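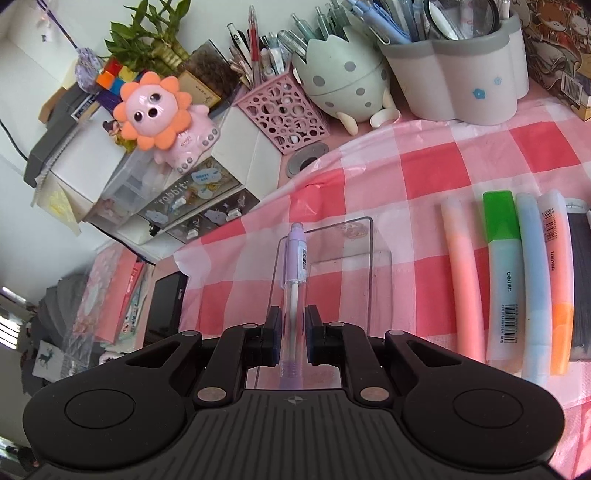

Intro to Automation, Unit 5
Notes from the visit to the Flosadier open day
Handout date: 11/25/19

Those of you who missed the bus missed very little scenery and one good demonstration. These notes cover the demonstration. They will be on the final, scenery excluded.

1. What we went to see

Flosadier teaches robot arms to tidy desks. The method is to have people do the tidying first, using a hand-held gripper with a camera on it, and to collect enough of those recordings for a machine to learn from. Our host, Pilar Bustos, has tidied the same desk 123 times. She told us her own desk is a disgrace and did not offer to show it.

2. The task

Pick up one writing tool, hold it upright, carry it to a pen holder, let go. A trial counts if the item ends up in the holder and the holder ends up standing. Several of you asked whether this was hard. Several of you then tried it.

3. Things to notice

Grip. A mechanical pencil is thin, hard and smooth. A highlighter is fatter and more forgiving. The two jaws have to deal with both, and the person squeezing gets no feeling back from the fingertips to speak of. Pilar's advice was to watch the pencil and forget your hand. Most of us watched our hand.

Clear things. The pencil has a clear barrel and there was a clear acrylic stand behind it. You find the edge of a transparent object by its glints, and so does the camera, with less practice. Review the section on reflections before you write this up.

Background. The desk had a pink and white checkered tablecloth with a shine to it. A plain gray bench would be easier. Pilar's view is that people do not live on plain gray benches, and that a system trained on one gets a nasty surprise in its first bedroom.

Crowding. A pen holder that already has pens in it is a much smaller target than an empty one. Line up the low end first - then lower. Dropping from a height was popular with the group and is not recommended.

4. The Mellent round

In the second half, teams took turns with the gripper under the rules of the Mellent test: 8 tries per team, no coaching. Camacho's team talked the whole way through and were asked about the second rule twice. Bollik's team said nothing and had the better score. Draw your own conclusions, but not in the lab report, where I want data.

5. For next class

Write one page on a single failed grasp you saw. Say where the fingers made contact, which way the object turned, and what you would change. "The gripper was bad" is not a cause.

Also bring back the visitor badges. Mine included, if anyone has it.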